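Workplace Inspection Checklist - Electrical, Fire and General Safety

Premises: Rindel Computer Refurbishing, Unit 12, Valden Yard, Fornley
Inspected by: Aurel Dumitrescu
Accompanied by: Niamh McGrath, site manager
Date of inspection: 9 March 2020
Type: Scheduled, with follow-up on open items from July

Marking used: OK, Action, Not seen. "Not seen" means I was told about it and did not see it. It does not count as OK, whatever was agreed with the previous inspector.

Section A. Exits and routes

A1. Main exit opens fully and from the inside without a key
OK
Opens easily. The key hook beside it is empty, and I am told the key is never used. If it is never used, take the lock off.

A2. Rear exit clear inside and out
Action
Clear inside. Outside, two pallets of returned monitors stand close enough to the door that it stops halfway. The explanation was that the delivery had only just arrived. The shrink wrap was faded and there were leaves in it.

A3. Marked walkway kept clear
Action
The yellow line has worn away near the packing area and the shelving has crept over where it used to be. Repaint, then move the shelving back. In that order it will not get done, so perhaps move the shelving first.

A4. Exit signs lit and visible from all working positions
OK
The sign over the rear door can be read from every seat in the main room. I sat in them to check. The July report has this down as OK too, although the ladder rack that was then in front of it has since been moved, which makes me wonder how it passed.

A5. Assembly point known to staff
Action
Three people gave me three locations. The notice gives a fourth. Pick one.

Section B. Fire

B1. Extinguishers in place, in date, suitable type
OK
Tags in date. I would like to see the carbon dioxide one by the benches hung on its bracket instead of holding the door.

B2. Alarm test log
Action
The log shows a test every week with the same pen and the same handwriting, including a week when the building was closed for the holidays. I do not accept this log. Start a new one and have the person doing the test sign it at the panel.

B3. Cardboard and packing waste
Action
Too much of it, too close to the heater in the packing room. The heater has a sign on it asking people not to put boxes near it. The sign is on a box.

B4. Battery storage
Action
Laptop batteries waiting for collection are in a lidded metal bin, which is fine. Swollen ones are supposed to go in the separate bin outside. I found one on the window sill in the office. Niamh moved it while I was there and I have noted that, but the question is who put it on the sill and why they thought that was good enough.

B5. Hot work
Not seen
Soldering is said to be rare and always attended. There was no soldering during the visit. The station has a stand and a working fume extractor. The filter has no change date on it.

Section C. Electrical supply

C1. Panel accessible and labeled
Action
Accessible. Labels are partly from the previous tenant. The breaker marked "Ovens" feeds the benches, as far as anyone can say. Have an electrician trace and relabel the lot. Valden Yard management say this is for the tenant to do, the tenant says it is for Valden Yard. Please send me the page of the lease that settles it.

C2. Extension cords and power strips
Action
One strip plugged into another behind the test racks. This was also found in July and is marked as corrected. Either it was corrected and came back, or it was never corrected.

C3. Ground fault protection, tested
OK
Tested with my own tester on every bench circuit. All tripped.

C4. Cord condition
OK
Spot check only. One monitor cord with a nick in the outer jacket was cut up and thrown out on the spot, the correct thing to do with it.

C5. Annual equipment testing
Not seen
The contractor, Yousafzai, reported 43 items tested. The asset list given to me runs to 200. There may be a good reason for the difference. I was offered several and they did not agree with each other. I want the item numbers, not the total.

Section D. Benches and open equipment

D1. Power disconnected before covers come off
Not seen
The written rule is clear and sensible. Asked how they know a machine is unplugged when they come back to it after lunch, staff said they would just know. I suggest tying the plug up onto the bench where it can be seen.

D2. Static control in place
Action
Wrist straps are provided. The tester for the straps has a flat battery, so whether any of the straps work is a matter of belief. Replace the battery, test the straps, write it down.

D3. Work on open desktop machines: sharp edges, loose screws, bench lighting
OK, with comment
Case edges are the usual cause of cuts in this trade and the accident book bears that out. Gloves are available but I am not convinced they are worn. Lighting is bright where the boards are, if anything too bright, with glare off the board right next to the processor. Tilt the lamp or fit a diffuser. Eye strain does not go in the accident book, so an empty page proves little.
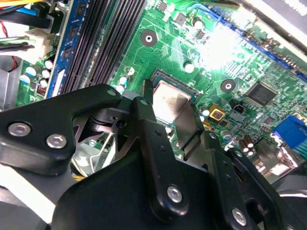
D4. Height and seating
Action
Benches are fixed height. Chairs adjust, in theory. On two of them the lever comes off in your hand. Replace these chairs; do not tape them.

D5. Thermal paste, solvents and cleaning wipes
Action
The safety data sheets are in a binder, and the binder is in a locked cabinet. Isopropyl alcohol had been poured into an unlabeled spray bottle. I was assured everyone knows what it is. The new starter thought it was screen cleaner. Label it today.

D6. Food and drink kept off benches
OK
No cups or food on the benches. The morning of an inspection is not the best test of this one.

D7. Parts out of machines held in a tray or fixture, not loose on the bench
OK
A reasonable arrangement for processors at least. The gray tray I looked at holds the chip seated in place, and pins or contacts are less likely to be knocked about. Screws are another story: I found them on the floor at both ends of the room. Magnetic dishes are cheap.
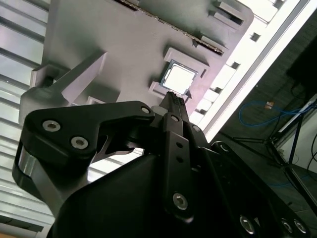
D8. Compressed air
Action
The gun used for blowing out dust has no pressure-reducing tip. Eye protection was on a hook at the far end of the room, with dust on the inside of the lenses. Fit the tip, move the hook.

Section E. Storage and lifting

E1. Racking loads posted and kept to
Action
The plate on the main rack says 600 lb per level. No record of what is actually on each level, and the third one up has a visible bow. "It has always looked like that" is not a load calculation. Take the server cases down to floor level until the rack has been looked at by the supplier.

E2. Hand trucks and carts
OK
Tires sound, handles sound. Brakes on the platform cart hold.

E3. Lifting training
Not seen
Certificates could not be found. They may be with the head office. They were also with the head office in July.

E4. Ladders
Action
Stepladder has a missing foot. Remove it from use. Turning it to face the wall is not removing it from use.

Section F. First aid and records

F1. First aid kit stocked
Action
Plenty of bandages, no eyewash. See D8.

F2. Accident book
OK
Kept up, and more truthfully than the alarm log. The entries for cut fingers are specific about which case and which edge, and somebody should read them and do something with them.

F3. Previous actions closed
Action
Several actions from July are marked closed with no evidence attached. For C2 and E3 the evidence points the other way. I have reopened both.

To be done before anything else: A2, B3, D5, E1, E4. Photographs of the finished work to me by email, please, with the rear door shown fully open and the outside in view.

Response from site manager

A2 done, pallets gone to the recycler. D5 labeled. E4 ladder cut in half and put in the metal skip. E1 we have unloaded the top levels but I don't agree that the bow is new or that it's a problem, and I've asked the supplier to say so in writing. B2 I have spoken to the person concerned. - N. McGrath

Inspector's note on response: Accepted for D5 and E4. A2 open until I have the photograph. On E1 I did not say the bow was new. Supplier's letter awaited. - A.D.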